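Descaling a combi boiler's plate heat exchanger, second attempt

Posted November 30, 2015

The hot water in the flat had been getting worse since July. The kitchen tap would run properly hot for a minute, drop to lukewarm, then recover if the flow was turned down. The radiators were fine throughout. On a combi that pattern usually points at the plate heat exchanger, the small brazed block where the heating circuit gives up its heat to the tap water.

My first attempt was citric acid pumped through the block on the bench for an hour, without checking the strength. It improved matters for a fortnight. Babar Orakzai, who fitted the boiler and did the removal and refitting both times, suggested that I had cleared the easy channels and left the blocked ones as they were. Once a few channels are open, the solution takes the easy path and the scaled ones see almost no flow.

For the second attempt I used a 6 per cent solution at 50 degrees, with a small Tollance pump on the domestic side only. I reversed the hoses every twenty minutes. The return line went back into the bucket through a kitchen sieve lined with cloth, which caught a fair amount of grit in the first half hour and very little after that.

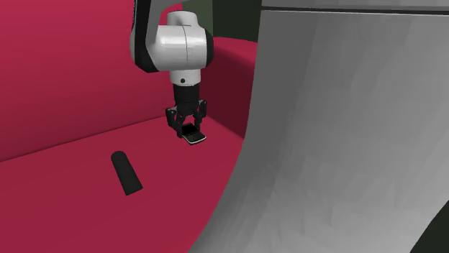

How do you know when to stop? When fresh solution stops fizzing on the return and its pH holds steady over two readings taken ten minutes apart.

Mine reached that point after 3 hours. I then flushed with clean water, ran a weak bicarbonate rinse, and flushed again. New O-rings went on at refitting. The old ones had flattened and I would not reuse them even if they looked sound.

Water hardness here is almost 300 mg/l as calcium carbonate, so the scale will come back. Areeba Zaidi downstairs has the same model of boiler and had a Kenavik scale reducer put on her cold feed two years ago. Her hot water is steady, but she also keeps the tap temperature at 48 where mine was at 60, and I suspect the setting matters more than the gadget. Scale forms faster on hotter surfaces. I have turned mine down to 50 and left the feed alone for now — changing both would tell me nothing.

Meter reading on the day of refitting was 3,866. I'll note the next one when the flow starts to sag.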